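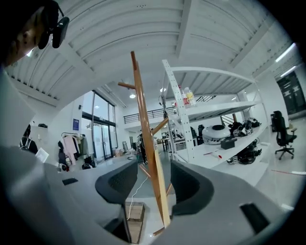 Kvido Kadlec has 2 minutes, he says, then talks for most of an hour. He runs floor practice at Uteck, where people carry hand-held grippers all day so that robot arms can later learn from what those hands did. He wrote the house rules. They fit on both sides of one sheet and he is still not happy with side two.

First question, why rules at all. It's a gripper with a handle. Squeeze, lift, put down.

"Everybody squeezes differently," Kadlec says. "That part is fine, we want that. What I don't want is someone doing a thing the arm can never do." Twisting the wrist right round, say. Or pinning an object against your hip. Bare hand sneaking in to help - that's the big one. An operator catches something with the free hand out of pure habit and the whole take goes in the bin.

Tall things are the worst for it. Coat racks, brooms, floor lamps. The rule for anything taller than the operator's waist is grip the pole, both pads flat on it, wait, then lift. The wait is in capitals on the sheet. "People hate the wait. They think they look silly." He wanted a full second. The crew at Plollow, who swap notes with Uteck, use half that and he has given up argueing.

Floor rules came later, in June. Cables out of the walking line before you start. Tape marks stay where they are, you don't lift them because they annoy you. Anyone wearing a headset gets a second person within earshot if the job involves walking backwards.

Was there an accident?

"No. There was a shin." He won't say whose.

Then weight. Operators stop after 80 takes and hand over, no matter how good they feel. Kadlec got this one wrong at first, he set no limit and just asked folks to be sensible. Wrists got sore. "Sensible is not a number." New starters now do a half day with Zervas, the trainer's checklist they bought in, before they touch a gripper on their own.

He'd like something shared across the trade. Not a standard exactly, he winces at the word. A draft from Fukent has been going round and he's read it twice. Too long. Good section on labelling bad takes, nothing on fatigue. He sent back 843 words of comments and is waiting to here.

And the bad takes, do they keep any?

"Keep all the drops. A drop is honest work. Mark it as a drop and carry on." What gets deleted is the free-hand stuff, and anything where a visitor's face shows and they haven't signed the form. Visitors sign at the door now - it used to be afterwards, which meant chasing people to the car park.

Side two of the sheet is mostly cleaning. Wipe the pads at each handover, check them for wear, write down which pair you used. He reckons half the floor skips the writing down. A new version goes up after the break.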